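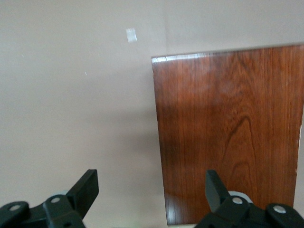
Chapter 4

Sound Before Picture: Listening to a Film

Most students come to the study of film with a good eye and an untrained ear. They can say when a camera moves, when a shot is held for longer than usual, and when a cut feels abrupt. Asked what they heard during the same two minutes, they usually mention the music and the dialogue and then stop. This chapter deals with everything else on the soundtrack, and with the ways in which music and speech are used once we stop treating them as separate from it.

The earlier chapters looked at framing, at the length of shots and at the joins between them. You will need the terms from Chapter 3, especially continuity cutting and the match on action, as several of the examples depend on a sound carrying on across a cut. If you are unsure of them, go back before reading further.

4.1 Where does a sound come from?

The first question to ask of any sound in a film is whether the characters could hear it. A radio playing in a kitchen, a dog in the next street and a voice on the telephone all belong to the world of the story. They are called diegetic sounds. An orchestra that swells as two people part on a station platform does not belong to that world, unless the film has gone to the trouble of putting an orchestra on the platform. It is called non-diegetic.

The distinction is easy to state and often hard to apply. Take the opening of Vimville, a drama set in a market town where the brickworks has just closed. We hear a dance tune over the titles, clear and full, and take it for ordinary title music. A woman then crosses a room and turns a dial. The tune stops. The sound we had placed outside the story was inside it from the start, and we have to go back over the first shots with this in mind. She has been listening to the same tune as us while she packed.

The reverse also happens. A character hums a few notes, the notes are taken up by strings, and by the next scene the humming has gone and the strings remain. Some writers give this movement a name of its own. In this book we simply say that the sound crosses over, and ask at what point it does so and who is on screen at the time.

A second question is whether we can see the source. A door that slams while we look at it is an on-screen sound. A door that slams somewhere behind the camera is off-screen, but still diegetic. Beginners often confuse off-screen with non-diegetic, and marks are lost every year for it. The two terms answer different questions.

4.2 Off-screen sound and the size of a place

Films are made in small pieces. A house on screen may be two rooms in a studio and a front door several miles away. Sound does much of the work of persuading us that these pieces make up one place.

In Lusance, nearly the whole story takes place in a boarding house with six lodgers. We are never shown the upper floor. We know it well all the same, through footsteps, a tap, a cough that gets worse as the winter goes on, and a bed being moved. By the middle of the film a viewer can tell the lodgers apart by their tread. When one set of footsteps is missing from the evening sequence, no character remarks on it, and the film cuts to the landlady laying the table with one place fewer.

The director, Babatunde Olaniyan, had the footsteps recorded before the scenes were shot and played them to the cast on set, so that the actors were listening to something and did not have to pretend. This is not common practice. Such sounds are more often added afterwards, with the actors looking up at a ceiling in silence because they have been told to.

4.3 Sound across the cut

A cut in the picture need not be a cut in the sound. If the sound of the second scene begins while we are still looking at the first, we have a sound lead. If the sound of the first scene continues into the second, we have a sound lag. Both are so common that we seldom notice them, and both can be used to make a point.

The best-known passage in Dauda is a sound lag. A young man argues with his father in a yard where a generator is running. The argument ends badly and the film cuts to a bus at night, some hours later, with the son asleep against the window. The generator goes on. It runs under the first four shots of the journey, getting lower each time, and only when he wakes does it give way to the engine of the bus. The editor, Danjuma Igwe, wrote in his working notes that he had first tried the passage with music and found that it told the audience how to feel before the son had worked it out.

It is worth watching the passage with the sound turned off and then again with it on. Without sound it is a plain change of scene – man in yard, man on bus. With it, the quarrel has come along for the ride.

4.4 Silence

True silence is rare in sound film. What we call silence is usually room tone, the low noise of an empty space, recorded on location and laid under a scene to stop it sounding dead. Taking even this away has a strong effect, and audiences have been known to think that the projector has failed.

Brenska does this once, for five seconds, after a long scene in a sawmill. You should not assume that the effect is always the same. In Brenska it comes as a relief. In a film that has been quiet throughout, it might hardly register, or might seem like a threat. Silence has to be judged against what comes before it.

Before you read on

Choose a scene of no more than three minutes from a film you know well. Listen to it with your back to the screen and write down each sound in the order in which it occurs. Then watch it and mark each one as diegetic or non-diegetic, and as on-screen or off-screen where that applies. Put a query beside any you cannot place. Write about 300 words on one of the doubtful ones, and keep your list, as you will need it for the exercise on dialogue in section 4.6.

The next section turns to the human voice, beginning with narrators who know more than they say.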